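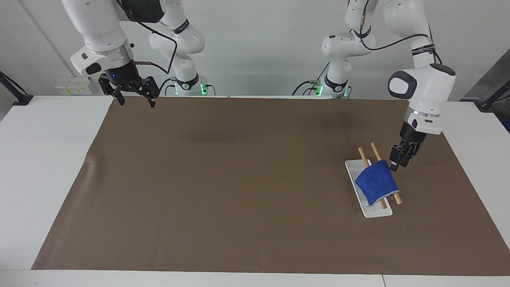 Home | Projects | Reports | Downloads

Teaching a Two-Armed Cloth Task by Remote Control
Student project report, Pillcombe Robotics Laboratory
Submitted by A. Krūmiņa, 4 April 2019

1. Scope

The project compared two ways of recording demonstrations for a cloth-handling task: moving the arms by hand, and driving them remotely from a pair of leader handles. The task is to lift a folded blue cloth off two wooden sticks lying across a white tray and lay it flat on the brown mat. The sticks should stay in the tray.

2. Recording

Hand guidance was tried first. One operator can move one arm well, but both grippers are needed to spread the cloth, and the operator's forearms blocked the fixed camera for much of each run. These recordings were kept for reference and left out of training.

Remote recording used the Dretier handles, which map wrist pose and finger opening to each parallel gripper. The left gripper goes down to the near corner of the cloth while the right waits open above the back of the mat. The right arm moves in only after the left has a grip. Joint positions, gripper opening and camera images were logged together.

We recorded 354 remote demonstrations over 8 sessions in January. Of these, 27 were discarded, mostly for a stick dragged out of the tray or a dropped frame in the log.

3. Observations

The main difficulty was depth. Operators watching the monitor tended to stop with the fingertips just above the fabric and close on nothing. Lowering the handle-to-arm scaling near the mat helped, at the cost of slower runs. Textured cloth gave a better grip than the smooth cotton used in early trials.

Tray angle was varied between runs. Stick spacing was not, and the trained policy was noticeably worse when the sticks were moved apart.

4. Further work

The Grotineck playback tool needs a fix for its gripper timestamps, which lag behind the joint data. Stick spacing should be varied in the next set. Force feedback on the handles has been costed but not ordered.

Contact the laboratory office | Copyright Pillcombe Robotics Laboratory | Back to top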